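Two arms, one table: notes on the bench simulation

July 18, 2019

The simulation of the bench now runs at a usable speed, and the spoon task works often enough to be worth writing down. Most of this post is for my own reference. The rest is for Remedios Arrieta, who has the other key to the workshop on Stallmont and has asked twice what the computer in the corner is doing all night.

Background, briefly. The real build is a pair of small arms bolted to the near side of a workbench, with a camera on a post looking down at the top. The arms share one controller board, which I call Montes after the label on the box the first version came in. The software that drives both the real arms and the simulated ones is Grarniretti. It has grown to a size I am not happy with, but it has one property I want to keep: the code that sends joint targets does not know whether it is talking to Montes or to the simulator.

That property is why the simulation exists. Every hour of trial on the real bench costs gear wear, and a bad grasp costs a servo. A bad grasp in simulation costs a line in a log file.

Scene setup

The scene is loaded from a single text file. Each object has a mesh, a mass, a friction value and a starting pose. The table is a fixed body with a wood texture. The texture has no effect on the physics, but the image goes to the same vision code that reads the real camera, and plain gray surfaces gave that code an easier job than it will ever have on the bench.

The dishes took longer than the arms. A bowl is a concave shape, and most physics engines treat a mesh as its convex hull unless told otherwise. With a convex hull, the bowl is a solid lump with a lid you can't see. Anything dropped in it stops at the rim and slides off. I split the bowl into wedge-shaped convex pieces and let the engine treat them as one body. The plate got the same treatment with fewer pieces, as its center is shallow.

The spoon is two shapes, a flattened ellipsoid for the head and a capsule for the handle. The visible mesh is finer than that. The mismatch between the visible mesh and the collision shape is small at the neck, where the gripper closes, and larger at the tip, where it does not matter for this task.

Grasping the spoon

The right arm does the work in this task and the left arm holds a ready pose. The sequence is approach, descend, close, check, lift.

Approach and descend are plain inverse kinematics with a fixed wrist angle. The wrist comes in from the lower right of the camera view and the forearm hides part of the plate on the way. This bothered the vision code until I stopped asking it for a new plate position once the arm had started to descend. The pose is now locked at the end of approach and used until the lift is finished.

Closing was the hard part. A round handle lying on a hard plate gives a gripper very little to hold. With a rigid contact model, the fingers touched the handle at two points and the spoon rolled. With a soft model it stayed put, but the fingers sank into it, and on release it shot away across the table. I ended up between the two, with moderate stiffness, high damping, and a torsional friction term on the fingertips. The torsional term made the largest difference. Without it the spoon pivots around the grasp axis as soon as it leaves the plate, and the heavy end drops.

The grasp point is at the neck, just behind the head of the spoon. Gripping mid-handle is easier to plan but leaves the head hanging far from the fingers, and my joint limits do not allow enough wrist torque to keep it level.
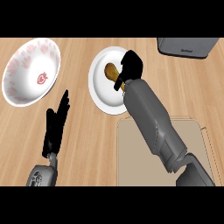
Results so far

I ran the task 449 times with small random changes to the starting pose of the spoon and the plate. The bowl and the gray box stayed put. I have not finished sorting the failures, but they fall into a few groups.

The largest group is finger contact with the plate rim during descent. The planner checks the palm and the forearm against the dishes but used a simplified box for the fingers, and the box was too short. This is fixed in the file and not yet rerun.

The second group is rotation of the spoon during close. These cluster where the handle points nearly along the closing direction of the fingers. The obvious remedy is to choose the wrist angle from the handle direction, and I have put that off because it brings back a joint limit problem I had already worked around.

In 9 runs the solver blew up and the arm ended in a pose that is not physically possible. All of them had one finger in contact with the plate and the spoon at once. Halving the time step removed every one of these, at the expected cost in speed. I may apply the shorter step only while the fingers are in contact.

Matching the real arms

A simulated grasp that works proves little until the joints behave the same way. I measured two things on the real arms: the delay between command and motion, and the backlash at the wrist. Delay was easy to add, as a short queue in front of the joint targets. Backlash is modeled as a dead zone, which is crude. It gets the size of the error right and the timing wrong.

The gearboxes came from a surplus dealer in Wustcombe and no two have the same play. I keep a separate value for each joint on each arm, in a table at the top of the configuration file. If you swap a gearbox, please update the table. The date column is there for a reason, Remedios.

Camera position was the other mismatch. The simulated camera was slightly higher than the post, so the far side of the table looked too near. I corrected it by putting a printed grid on the real bench, solving for the pose, and copying the numbers over. The black bars at the top and bottom of the output come from padding the image to the square shape the vision code expects. I crop them from the input now and leave them in the saved stills.

Next

Rerun the full set with the longer finger boxes. Then wrist angle selection, if the joint limit problem can be kept small. After that, the left arm gets something to do, most likely steadying the plate while the right arm lifts. That requires a shared clock between the two motion planners, and at present each one keeps its own.

The configuration files are in the usual folder on the workshop machine. Please do not start a batch while the real arms are powered. Both use the same port by default, and I have not yet written the check that prevents it.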